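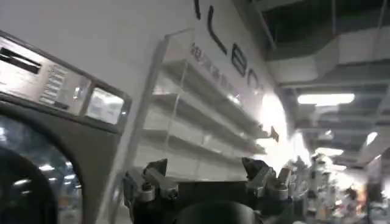
Front-loading washer, dark gray and silver, control panel up top.

Kivent Locking Medication Box, 4 Compartment

For homes where pain pills, sleep meds or anxiety scripts are kept. Steel box, keypad lock, backup key. Fits a nightstand drawer or the shelf over the laundry. Grandkids, visitors, contractors - you dont always know who opens a cabinet.

What's in it
4 compartments, removable dividers. Tally pad for pill counts (70 sheets). 2 keys. Wall screws. Batteries NOT included, takes AAA.

Code can be changed any time. Five wrong tries and the keypad sleeps for a few minutes. Key still works.

Pharmacies and clinics: case pricing starts at 50 boxes, better price at 100. Ask for Tamara Sydorenko in the Prerkstead office. Printing your name on the lid adds a week. No printing on the gray ones.

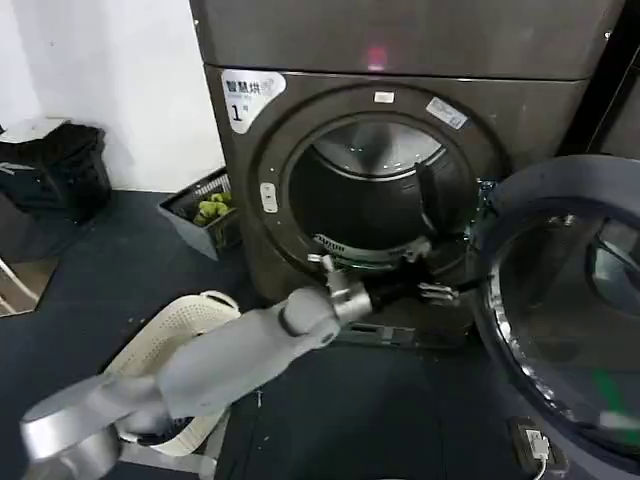 Daryna Vakulenko

Updated February 12, 2021

Gray is back in stock, white is not. Old style with the single key is discontinued, we still have spare keys for it, send the number stamped on the lock.

Please keep a written count. Opioids and benzos seperate from everything else, original bottles, labels on. Don't combine leftovers from two scripts in one bottle. Finished with a prescription? Take the rest to a pharmacy drop box, most police stations have one too. Box is not fireproof and not for insulin or anything that needs to stay cold.

Shipping is from the Wornarholm warehouse, Monday thru Thursday. Returns 30 days, unused, with both keys - no keys no refund.

Related: Kälin pouch with zipper lock, drug disposal bags, spare tally pads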